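Student Projects > Textiles and Clothing > Reports > How Long Do We Keep Our Clothes?

How Long Do We Keep Our Clothes? A Wardrobe Count in Watasville

Project group: Baiba Siliņa, Kevin Keogh, Indrek Sproģis
Supervisor: Dzintra Venckus

1. Background

Our course covers how clothes are made and sold, but it says very little about what happens to them at home. We wanted to find out how many of the clothes people own are worn regularly, and why the rest stay in the closet. We limited the project to Watasville so that we could visit each home in person.

2. Method

We asked 16 households to take part. Each one listed every piece of outer clothing it owned, leaving out socks, underwear and shoes. For each piece they wrote down the type, the main fiber on the care label, and whether it had been worn in the past year. If it had not, they picked a reason from our list or wrote their own.

We tested the form on two households first. The first version asked for the year each piece was bought, and almost every box was left blank. We changed it to "less than a year," "one to five years" and "longer," and that worked better. Kevin typed the answers into one spreadsheet and Baiba checked them against the paper forms.

3. Results

The households listed 1,216 pieces in total. Of these, 27 percent had not been worn in the past year. The most common reason was fit, followed by damage that the owner meant to repair. Missing buttons and broken zippers came up again and again. Very few people said a piece was out of style, although we had expected this to be the main answer.

Light colors were a problem of their own. Several people wrote that they had stopped wearing white or cream tops after a stain or after the color turned dull in the wash. 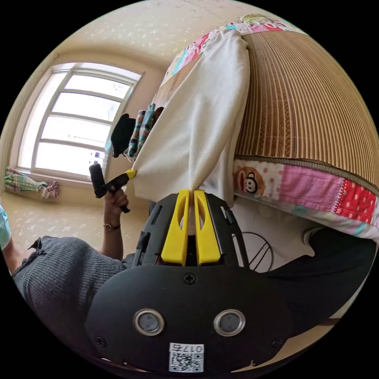
Figure 1. Cream-colored garment held out beside a bed.

Formal clothes were worn the least, but their owners did not want to part with them. One person kept a wool suit that had belonged to his father and said he would never wear it. We counted it as unworn, though Indrek argued that keepsakes should have had a separate group. He was probably right.

4. Problems

The care labels were harder to use than we planned. Many had been cut out or had faded, so we dropped fiber type from the final comparison. Some households also counted sets as one piece and others as two -- our instructions did not say which. We corrected this where we could by calling people back.

5. What we would change

We would give clearer rules for sets and add a question about repairs. It would also help to repeat the count in April, when people bring out lighter clothes. Valdis Sakalauskas from the sewing workshop has offered to look at the repair question with next year's group.

Related reports
Mending Basics: A Survey of First-Year Students
Wool and Cotton After Repeated Washing
Where Donated Clothes Go
School Uniforms and Cost
Reading Care Labels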